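From: Lamisi Aidoo
To: Surken Playgroup list
Date: 30th September
Subject: Re: Snack table and what to put in the play food box

Halyna Moroz wrote:

> Hi all,
> I went through the play food box after the morning group and
> threw out the pieces with bite marks or split seams. What's left
> doesn't make much of a shop. Before I order more, does anyone have
> a view on the Puver set versus buying single pieces? Also, do we
> still want the real snack at the same table? It was agreed in
> January that we'd try it, and I don't think we ever went back to it.
> Halyna

Thanks for doing the box, Halyna. I'll take the snack question first.

I'd move the real snack back to the long bench by the window. With both on one table, the younger ones can't tell what is for eating and what is for playing. I have taken the same plastic carrot out of the same mouth more times than I want to think about. The older group manages fine, but they use the room after the little ones and I don't want to shift furniture in between.

If we move it, the bench needs wiping before and after. The spray is in the high cupboard and the key is on the hook behind the door. Please put the key back. It went home in a coat pocket twice last term.

On the food itself, I'd buy single pieces. The Puver set is 100 pieces, and a lot of them are tiny: peas, single grapes, slices of egg. They end up under the radiator and they are too small for the under-threes anyway. What the children go for is food they know from home. Bananas, bread, anything they can put on a plate and hand to somebody.
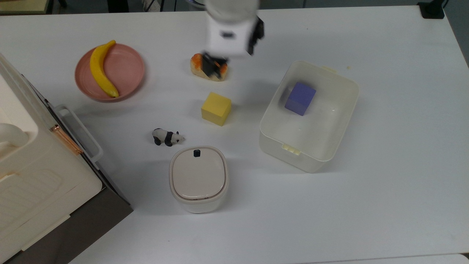

Banana on the pink plate, and one of the small bread-like pieces.

Bigger pieces like the banana hold up well and are quick to wash. I'd like more fruit in that size and a few vegetables. I would skip the kind that is cut in half and held together with Velcro. The Velcro fills with fluff and I have never found a good way to get it out.

For plates, I'd stay with ones that have a rim. The flat ones get used as frisbees.

I looked at two shops. Romaniuk sells singles from open bins, so you can see the size before you pay. Imido is cheaper but they only ship by the case, and we don't have shelf space for a case of anything. If you go to Romaniuk, keep the receipt and give it to me with the others at the end of the month. I can go with you if you'd like a second pair of hands.

A few people asked me about wooden food. I like it, but it can't go in the sink with the rest, and someone will put it in the sink. If a family wants to donate some, we could keep it in its own basket for the older group.

One unrelated thing: the tap in the small bathroom is dripping again. I have left a bowl under it. Whoever opens up next, please empty it.

Lamisi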